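Dukcombe furniture oil, the 10 oz tin — two tables and a bench later

Posted 7/11/23

Short version: good stuff, slow, smells like a garage for a night. Would buy again. Long version for people who like to read about oil, I know you're out there.

Background. I had been using the Hosent hard wax on everything. Nice product but it goes gummy in the can once you've opened it a few times, and I'm not a person who finishes a can fast. Threw out half of the last one. Petrică Nistor at the shop where I buy sandpaper said try the Dukcombe, it's thinner and it keeps. So I did.

First job was the kitchen table. Old finish was mostly gone anyway, just that grey look where the plates go. Sanded it down, finished at 400 grit. Probably too fine. The tin says stop at 240 and I ignored it, and the first coat sort of sat there on top and sulked. Wiped most of it back off. If you do one thing the tin tells you, do that one.

Second coat went fine. Rag, thin, with the grain, leave it ten minutes, wipe. Then wipe again becuase you didn't get it all. It beads up out of the pores for a good hour after you think you're done, especially on open grain. Come back with a clean rag before bed or you'll have shiny freckles in the morning and those only come off with a pad.

Coats: 4 on the table, two on the bench. The side table got three and could have used another one. Build is slow. If you want that thick bar-top look this is the wrong can, go get a varnish and be done with it. What you get here is a low warm shine, and it does get deeper as it cures. Color shift is real though. Pale wood goes honey. I tried a bit on a scrap of maple and it was a full shade darker than I wanted, so test first, on the underside or wherever.

Drying. The label says overnight. In my kitchen with the window cracked, sure. In the garage in December, no way. The bench was tacky for nearly three days and I had to carry it inside, and then the whole hallway smelled. Not awful, kind of nutty with a paint store thing behind it. My wife said it was awful. So, opinions.

Rags — please lay them flat outside to dry, or soak them in water. Don't ball them up in the trash. Any oil like this can heat up and catch on its own. The warning is on the back of the tin in tiny print and it should be on the front.

How it holds up. Coffee rings wipe off if you're quick. Left a wet glass out all evening and got a faint ring, rubbed a little oil in, gone by the next day. Hot pan without a trivet, that left a mark and I don't blame the oil. Red wine I haven't tested and don't plan to. Cleaning is a damp cloth and nothing else. I used a spray cleaner once out of habit and it dulled the spot, had to re-oil.

Also tried next to it: Costache paste wax, on top of the cured oil. Makes it slicker and a bit brighter, shows every fingerprint for a week. Fine for the side table, skip it where people eat. And the Skitgate pads, the white ones, which are great for rubbing out between coats. The grey ones are too rough, they left swirls I could see from the doorway.

Complaints. The lid. Who designed this lid. You pry it with a screwdriver, it bends, then it never seals right again, so I moved the leftover oil to a glass jar. Jar filled right up so there's no air in it and so far no skin on top. Second complaint, the coverage chart is all big flat floors. I'd like a number for a chair.

Price is okay. More than the Hosent per tin but I'm not throwing half of it out. One tin did both tables and the bench with enough left to touch up. If you order direct, the big tin is item 2971 and the small one is hardly cheaper, so get the big one if you have more than a stool to do.

Next up is the bed frame, once I get the old laquer off it. Will add a note at the bottom when that's done. 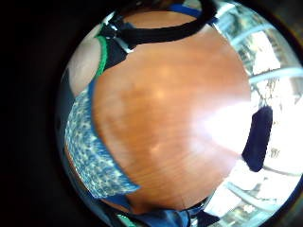 Oh and wear gloves. It doesn't burn or anything but it gets under your nails and stays there, and dish soap won't touch it. Four stars, five with a decent lid.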